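Wanted: one person to look after a pair of hand-held grippers, and the people who use them

Davesico, Pennington shop. Part time, 17 hours a week to start, with Friday mornings fixed and the rest negotiable.

We have a cell. That is a grand word for a table, a curtain, a shelf of produce and two hand-held grippers on cables, but it is the word on the door, and the door was expensive. People sit at the table, pick things up with the grippers and put them into other things, and the recordings go down the hall to be turned into training material. Our last technician has moved to the Turdale site, where they have air conditioning. We would like a replacement before the wear parts drawer becomes an archaeological matter.

The job is mostly small. You will check the finger pads at the start of each session and swap them when the surface goes slick. You will work the linkages open and closed by hand and learn what a dry pivot feels like. You will wipe fruit off things. You will re-seat cables, route them so they don't drag across the work, and do it again after lunch, when someone has improved them. Every pad change goes in the log, which stands at 1,522 entries and contains at least one poem.

The setup is changed between sessions from a stack of cards. A card might say: kiwi and small citrus outside the box, something round inside it, two grippers, flowered cloth. You lay that out, zero both grippers fully open, run five practice closes on each side and hand over to the operator. If a finger comes in late or the two sides don't meet in the middle, you stop and fix it. Stopping is allowed. We say so because the previous owner of this process thought otherwise, and we are still finding his data. 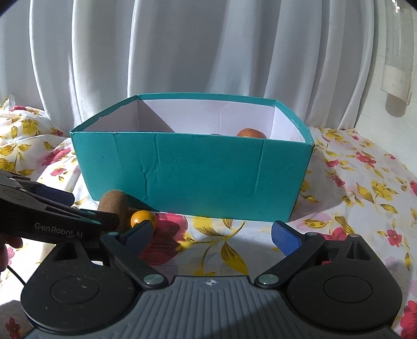 PENNINGTON, March

What you would need

Steady hands and decent eyesight, corrected or otherwise. Some history of fixing small mechanisms: sewing machines, bicycles, cameras, espresso grinders, the toy your nephew drove into a pond. You should own opinions about screwdrivers. You should be able to write a sentence in a log that another person can act on. "Left one weird" has appeared 68 times and has yet to help.

You do not need a degree, and you do not need to program anything. If a gripper stops talking to the recorder you will check the plug, check the other plug, and then go get someone from down the hall, who will check the plug.

What gets awkward

Peaches. Grit in the pivots. Sunlight, which moves across the table all day and has never once read the schedule. Cardboard boxes, which crease, get tired and have to be retired before they fold up mid-session; deciding when is part of your job and you will be argued with. Operators hold the grippers for long stretches and their wrists hurt, so you will also be the person who calls the break.

Pay and so on

Hourly, paid every two weeks, at the bench technician rate posted in the Pennington office. Paid training for the first month. Parking is free if you arrive before 8. Fruit past its working life goes home with whoever wants it, and by Friday that is a short line. There is occasional cover at Damcombe, mileage paid, where the cell is the same apart from a worse chair.

How to apply

Write to Rakiya Ajayi at the Pennington shop. Skip the cover letter if you hate them. Send a page on something you took apart, what was wrong with it, and whether it went back together. Leftover screws will not count against you if you say how many. Anyone we like will be invited in for an hour at the bench, paid, with a sticky gripper and a tray of tools. Bring your own screwdriver if you must. We understand.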